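Home Explore Lists Sign in

Search posts Search

We use cookies to keep you signed in and to remember your settings. Accept Manage

Wilma Gillies
11 May 2022

OK I finally have a free evening so it's time for the thread I keep promising: how I fell head over heels for silent movies, and how you can too, from your own couch, without a film degree. Long one, get a snack!
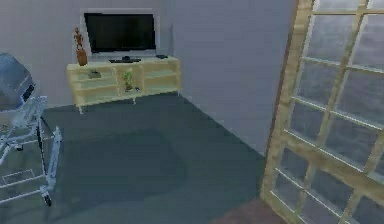

I grew up thinking silent films were all jerky people in hats running from trains. Then two winters ago the library in Stellport ran a free series and a friend dragged me along to one about a lighthouse keeper's daughter. I cried so hard I had to borrow a scarf.

First thing I want to say. The jerkiness! A lot of us grew up on bad TV transfers that ran the film too fast. Cameras were cranked by hand and the speeds varied all over the place, so when an old print got shown at the standard sound speed, everybody zipped around like ants. See a good restoration at the right speed and people just walk like people.

Second thing, they were never really silent. Big theaters had orchestras, small ones had a piano or an organ, and the player had a huge say in how the night felt. Same movie, different town, different music. I love that so much.

Our pianist at the library is Ryszard Szewczyk and he works with one page of notes and no sheet music. I asked him how he knows when to change the mood and he said he watches the actors' shoulders. I have been watching shoulders ever since and he is RIGHT.

So, where to start. My advice is comedy first, and short. Two reels is a lovely length, that's 20 minutes or so, and you'll know by the end whether you want another. Buster Keaton is the easy pick and I'm not going to pretend to be above the easy pick.

Watch "One Week" (1920). Newlyweds get a build-it-yourself house in a kit, and a jealous rival messes with the numbers on the crates. The house that results is one of my favorite things in any movie ever.

After that go longer. "Sherlock Jr." (1924) is under an hour and has a projectionist who dreams himself into the picture he's showing. The cuts in that dream sequence are still making people scratch their heads.

Then drama, when you're ready. "Sunrise" (1927), with the lights low. Put your phone in another room. I mean it, the other room! With a talkie you can look down and still follow along by ear. You can't do that here, and after ten minutes I find my whole brain has slowed down in the nicest way.

A word on title cards. Newcomers worry there'll be a ton of reading. There usually isn't. The good directors hated stopping for a card and did everything they could with faces and hands. "The Last Laugh" from 1924 gets by with next to none.

Read them out loud if you have kids with you. My niece does the villain cards in a growl and I do the landladies.

Speaking of kids, they're the best audience. They don't know it's supposed to be old. A pie in the face is a pie in the face.

Home setup stuff, as three of you asked in my messages. You don't need much. Turn off the motion smoothing on your TV, it makes old film look like a soap opera. Turn the brightness down a touch in a dark room so the blacks stay black. And leave the picture in its proper shape, please please don't stretch it. The bars at the sides are fine, you'll forget them.

Try more than one score if your disc has them! My copy of a little mountain melodrama has a piano track and a full orchestra track, and with the piano it's a sad story and with the orchestra it's practically an adventure.

Colors, too. I had no idea about tinting until Usa Sukprasert gave her talk at the library in Lornport. Night scenes were often dyed blue, fires red, lamplit rooms amber. She passed around a strip of tinted film in a sleeve and I held it up to the ceiling light for way too long. (Sorry to the row behind me, who were waiting.)

The sad part is how much is gone. Most American silent features don't survive. Nitrate film burns and rots, and studios saw no money in keeping it. Every so often a lost one turns up in an attic or an archive on the other side of the world, mislabeled, and I get so excited I text people who don't care.

Heledd Craddock, who runs the film night in Gilton, keeps a notebook of every silent she's seen. She's at 211. I'm nowhere close and I'm jealous, mostly of how many she still has the first lines of in her head.

I've started my own notebook. Title, year, who played, one sentence on the bit I liked best. My entry for "One Week" just says "THE PIANO" and if you've seen it you know.

If you can get to one with a live player, go. Even if you don't know the movie. Especially then. Hearing a room full of strangers laugh at a joke from a hundred years ago gives me goosebumps every time.

Next one near me is in June, 8 p.m. at the Farah, and Walid Nseir is on the organ. I've never heard a silent with an organ in person and I'm already insufferable about it.

Tell me your favorites in the replies! I'm short on Scandinavian ones and want to fix that over the summer. Westerns too, the early ones with real dust.

Oh and somebody asked about Harold Lloyd. Yes. Obviously yes. "Safety Last!" for the clock, then "The Freshman," then come back and we'll talk.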